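3.2 Holding times in the forearm plank

Participants (n = 25) held a forearm plank on a mat until the hips dropped, following the Casado protocol. Each person made two attempts with 198 seconds of rest between them. Holds were capped at 600 seconds.
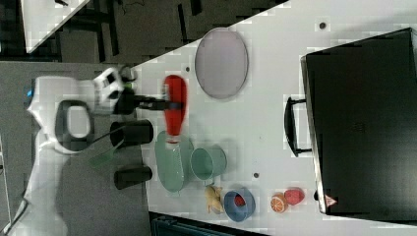
Figure 2. Gripper holding a red bottle with a dark blue band; two black cups on the white table.

The longest hold was 374 seconds, on a first attempt. Second attempts were shorter for most of the group. Shoulder fatigue was the usual reason given for stopping, and lower back discomfort came next.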